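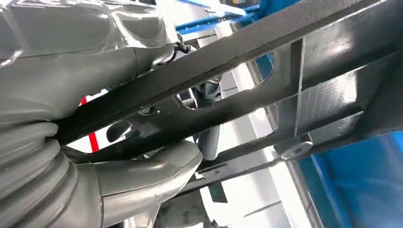
Charcoal grey, in the matte powder-coated finish.

My street has gone grey, and I don't mean the residents, although we are doing our bit. I mean the front doors. When I moved to Flalholm there was a red one opposite, a mustard one next to that, and at the corner a shade of turquoise that could give you a headache before breakfast. All three are now the colour of a wet road. So are the window frames, the gutters, the gates and the little boxes people buy to hide their bins in, which used to be green so that you could at least pretend they were a hedge.

I have nothing against grey. Elephants carry it off beautifully. But there must be a point at which a colour stops being a choice and turns into a kind of weather, and I think we reached it some time last July, when the bandstand was repainted. It had been cream and maroon. It was ugly, in the way that a much-loved uncle is ugly, and brides stood in front of it anyway. The notice on the railings said the new scheme would be "sympathetic to its surroundings", its surroundings being by then a grey bench and a grey litter bin.

The argument in favour is always the same. Grey goes with everything. It won't date. It won't put off a buyer. I have heard this last one from people who have no plan to move and who, at their age, would be carried out first. We are decorating our homes for a stranger who may come round in 15 years' time and be upset by yellow. I should like to meet this stranger. He has had more say over my neighbours' hallways than their own husbands and wives.

I went to look at paint in the spring, meaning to do the back gate. The Tekex range on the shelf at our hardware shop has 60 shades for outdoor wood and metal, and I stood there long enough to be asked if I was all right. By my reckoning a good half of them were grey. They had been given names to help you tell them apart: Harbour, Slate Path, Quiet Pewter, and one called Nultia, which sounds like something you take for a cough. There was a single orange. It was on the bottom shelf, behind a stepladder.

A cousin lent me a book of old postcards, and I spent an evening with it feeling sorry for myself. Of course they coloured those cards by hand, and I dare say the sky over the fish market was never that pink. But somebody wanted it pink. Somebody thought that was what would sell a card of a fish market. Now the market has been done up as flats called Tejada Court, after nothing I can discover, and the railings, the balconies and the entry panel are all exactly the shade you are thinking of.

People tell me it's a fashion and will pass. I'm sure it will. Avocado bathrooms passed, and we were all very rude about them for thirty years, and I notice they are creeping back at silly prices. My worry is what grey will leave behind. You could laugh at an avocado bathroom. It had been somebody's idea of a good time. I can't imagine anyone in the future standing in front of one of our gateposts and laughing, or doing anything much except walking past it to the shops.

I bought the orange, by the way. It needed three coats. The postman has said "Blimey" twice, and the woman next door has asked, very kindly, whether that's the undercoat.

Print this article
E-mail this to a friend

Comments (4)

gatepost: We went grey two years ago and it hides the dirt. Try that with your orange in February.

Old Maroon: I was married at that bandstand. Cream and maroon suited the cake. I wrote in about it and got a reply on grey paper.

northside reader: Nultia is nearly green in morning light, to be fair to it. We've got it on the shed.

gatepost: It isn't green.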